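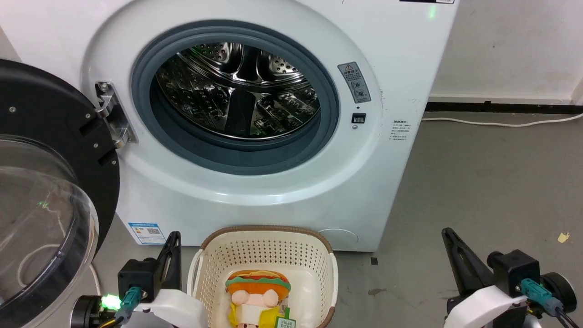

The Weva drying frame is a wall-mounted airer for utility rooms, small flats and shared laundries. It folds flat when it is not in use and carries a full machine load when it is down. Allow for the washing machine when you choose a position, particularly if you have a front loader with a door that opens to the left, as on the white machine shown. A door like that swings wide and the glass bulges outwards, so the lower rail should sit well above it and the wall on the hinge side should be left clear. Top loaders need more headroom, and for those we suggest fitting the frame on the opposite wall.

The frame is made at our workshop in Grultstead, where we have been bending and welding tube since 1971. The design has changed very little. The original had beech rails, and we still get letters from people who own one. The present model has steel rails with a white powder coating that does not mark wet cotton.

Sizes and fixings

Width: 764 mm
Number of rails: 6
Wall brackets: 4
Finish: white or pale grey
Supplied with: screws and plugs for solid walls, two spare rail caps, paper drilling template

Plasterboard walls need different plugs, which we do not supply. If you can find the studs, screw into them. The template has a second set of marks for this, printed in red. Please do not fix the frame to plasterboard alone, even for light use.

Choosing between the standard and the Flider arm

The standard arm locks in two positions, fully down and fully up. It is the stronger of the two and it is the one we would pick for towels, bedding and jeans.

The Flider arm has a sliding catch and can be stopped part way. It suits narrow rooms where the frame would otherwise block a door. It costs a little more and the catch needs a drop of light oil now and again. Both arms use the same brackets, so you can change from one to the other later without drilling again.

Drying times

These depend on the room far more than on the frame. Leave a gap between items, turn heavy things over once, and open a window or run an extractor fan if you have one. A fast final spin helps a good deal. Shirts can go on hangers from the front rail, which is slightly thicker than the others for that purpose.

Care

Wipe the rails with a damp cloth. Do not use scouring powder or bleach, as both will dull the coating. If a rail gets chipped, rub it down lightly and touch it up with the small bottle of paint sold on our spares page. Replacement catches and rail caps are made by Adamczyk and are kept in stock for all frames with the round bracket. For the older square bracket, please send a photograph with your order – there were two versions and they are easily confused.

Delivery and returns

Frames are sent out flat in a cardboard sleeve. Orders placed before noon on a Friday leave the same day. Unused frames can be returned in the original sleeve with the fixings bag unopened.

For trade orders, or for rails cut to a special length, write to Damian Górecki at the workshop. Special lengths are not available in pale grey.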